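Tags: Short Reads, Workplace Stories

Rule 34

The rulebook at Larerora has 196 rules in it, and I'd read maybe half of them before Ecaterina Rusu caught me out.

"What's rule 34?" she said.

"Something about goggles?"

It was not about goggles. Rule 34 says that when the arms are holding anything, your own hands stay off the board. Doesn't matter if it's a steel pin or a bit of green paper. She made me write it out, like being back at school, and I sulked until lunch (I was new, and I sulked a lot that spring).

Aurel was worse, mind you. Aurel had come over from Vanduvis, where they did things by feel, and he'd talk to the arms while they folded. "Gently, gently, you great lump." Is there a rule against talking to them? I looked – there isn't. 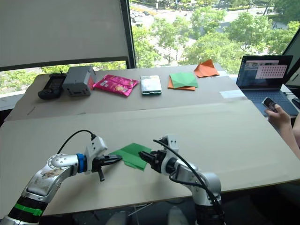
The second fold

We all had a soft spot for the paper jobs. You'd stand there itching to reach in and straighten a corner, which I suppose is why the rule got written. One afternoon in March the fold went crooked, properly crooked, and my hand was halfway across before I'd thought about it.

"Thirty-four," said Aurel, without even looking up.

I pulled back so fast I knocked my own tea over. Then I did it the right way: pressed stop, waited for both arms to go slack, said "clear" out loud and wrote it in the log. It took ages! Ecaterina read my entry, put her initials beside it and went off to find a cloth for the tea.

I've still got that crooked bit of paper in my coat.

We use cookies to remember your reading settings. Accept | Manage choices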